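Setereo Bultik 2 review: good phone, odd choices

5 Mar 2018
By the phones desk

Three weeks with this thing as my only phone. Main SIM in it, work email on it, the lot. So no spec sheet recital, you can get that anywhere. Quick version: battery great, camera fine in daylight, software nearly there, fingerprint reader in a daft spot.

First the hardware. It's a slab. Rounded corners, matte back, doesn't slide off the couch arm like my last one did. Grey or navy, I got the grey. Buttons are clicky and on the right side, where I like them. Headphone jack still there, thank you. USB-C on the bottom, slightly off centre, which bugged me for a day and then didn't.

The fingerprint reader is on the back and too high. I've got normal hands and I still have to shuffle the phone down every single time. Ended up smudging the camera lens instead, most mornings. Gave up in week two and went back to a PIN.

Screen's good. LCD, not OLED, so blacks are a bit grey at night, but colours are sane out of the box and you can read it on a sunny train platform. Auto brightness is jumpy. It dims when you tilt the phone, then brightens again, then dims. An update in week two made it better but didnt fix it.

Battery is the reason to buy one. I unplugged at breakfast and most nights went to bed with plenty left. Worst day was a long drive with maps running and music over bluetooth, and it still had 62 per cent when I pulled in for dinner. My old phone would of been dead by lunch. Charging is slower than the box makes out, mind. Overnight it doesn't matter. Half an hour before going out, it does. 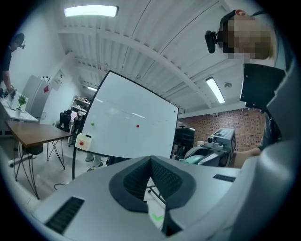 Head-mounted camera at upper right, grey gripper up close.

Software. Setereo says it's close to stock Android and it mostly is. Their launcher is Zesten, and I was ready to swap it out on day one. Didn't. It's quick, the app drawer is sorted sensibly, and long-press on the home screen gets you everything. What I don't like is the Zesten feed to the left. Weather, fine. Sport, fine. Then "apps you might enjoy", which are ads. You can turn it off, four menus deep, and it came back on after the update. Not on, Setereo.

Also two gallery apps, two calendars, and a thing called Memo Plus that can't be uninstalled, only disabled. Bloat's not terrible. Shouldn't be there at this price though.

Speed is fine. Opens everything I use without much waiting. Tabs do reload if you leave the browser for a while, so memory management is on the aggressive side. Podcasts cut out twice on me before I took the player off the battery saver list. Check that setting if you get one.

Camera. Daylight shots are sharp, maybe sharpened too much, look at any tree. Portrait mode is hit and miss around hair and glasses. Indoors at night it falls apart, smeary and yellow. The shutter is quick, at least, and double-tapping the power button opens the camera from anywhere, even with gloves in your pocket and a coffee in the other hand. Video is shaky when walking. Front camera, haven't got much to say, it does video calls.

Calls themselves are clear. One bottom speaker, loud, tinny. I kept covering it with my palm while watching stuff sideways. Wifi reached the back fence, which my old one never managed.

Case: there's a free rubbery one in the box and it's rubbish, collects lint. I bought the Stöckli folio instead. Stiff for the first week, good now, holds two cards. Magnet doesn't always wake the screen.

Updates are the big question mark. The phone launched in November and it's had two patches, with a third apparently on the way. The first Bultik got one big Android upgrade and then silence. If that matters to you, wait and see what they do with this one.

Would I keep it? Probably yes. I can live with the reader and the feed. Can't go back to carrying a charger everywhere.

Score: 73 out of 100. Would of been higher without the ads in the launcher.

Comments (4)

pixelpusher72
Had the first one, same deal with the fingerprint thing. Can't believe they left it there.

marg_in_the_hills
Does it take a memory card? Couldn't see it mentioned.

tinspanner
@marg yes but it shares the tray with the second SIM so you have to pick one. Mine's been good apart from bluetooth dropping in the car.

notanotherphone
73 seems generous for something with ads on the home screen. I'll hang on to my old one another year.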